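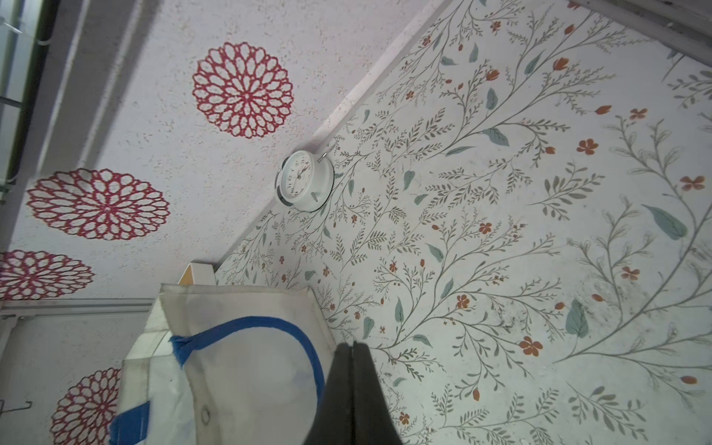 Thirteen minutes is how long our arm went on running after I hit stop. Wrong kind of stop, as I found out later, and I'll get to that. The job was a dull one, household pick-and-place, ordinary stuff on patterned surfaces. Flowers all over one, red medallions on the other, a round white alarm clock standing right where the two meet, a tote bag with a blue handle in front. And two black fingers pressed together, pointing up into the middle of it all. I have looked at that view more than I've looked at my own kitchen this month. Closed fingers, nothing between them that I can see. Keep that in mind, because the log for the run I'm complaining about says "object held" from start to finish.

So. My opinion, since I've been asked for it twice in meetings and cut off twice. Grip status should never be a guess dressed up as a reading. And a stop button should stop the thing.

What went wrong, short version. The gripper we use, the Niro, reports finger position and motor current. Fine. Our control software, Clovuser, takes those two and turns them into one word. Held. Open. Fault. Somebody set the current threshold low back when we were handling soft stuff, cloth, bags, anything that squashes. Low threshold plus fingers closing on each other equals current. Equals "held." The arm thinks it has the handle of a bag. It has its own fingertips. Off it goes to the drop point with nothing, opens, closes, comes back, does it agian.

Harmless? For the first ten passes, sure. Then the planner did what it's told to do with a held bag, swing wide and high so the bag clears everything. No bag to clear, so nothing lost, except on the way back it believed it was still carrying. It plans around a load that isn't there. Wide path, elbow out, and the elbow went into the shelf at Hildegard Kleinschmidt's station with her standing 2 feet from it. Box of fasteners on the floor. She was fine. Annoyed, and fine.

I pressed stop on the tablet. The tablet stop is a "finish current queue" stop. The queue had 5 tasks in it. I did not know this. I'd done the training, I'd signed the sheet, and the sheet says "stop" in the same size letters for both. Hildegard hit the red one on the wall on her way out of reach, or thought she did. That one cuts the conveyor. The red one for the arm is behind the cabinet door, which was open, covering it. Joonas Kettunen found it in the end.

The report came back as operator error. Mine. And I'll take some of it, I should've known which stop was which. But look at what it leaves out. Nothing in there on the threshold. Nothing on one word standing in for two numbers. One line on the cabinet door ("keep closed").

Joonas and I disagree on this by the way. He says any threshold is wrong for something, you tune it for cloth and it fails on boxes, tune it for boxes and it crushes the cloth. True. He'd leave it and add a camera check after every pick. Okay, but the camera's right there on the wrist already. I can look at one still and tell you the fingers are shut tight on each other. Took me a second. If a tired person can see it the system can be made to check it, before the move and not after.

The reply from Rathjen, who did the install, was that they've logged over 1,000 hours on this setup with no contact event. Good for them. How many of those hours was it carrying air? They can't say. The log says held.

What I'd want, and none of it is expensive:

Show the raw numbers next to the word. Position, current, both, on the tablet.

If the fingers are fully closed, it isn't holding a bag handle. Call it a fault and sit still.

One stop that means stop. Call the other one something else. "Finish up," whatever.

Move the red button out from behind the stupid door.

The Arkent line across the hall has the same software and the same threshold, I checked. Still running as of 2025-04-05. I sent them the numbers and a copy of this. Hildegard's shelf is back up, on the other wall, her idea. The door is still open most days becuase the latch doesn't catch.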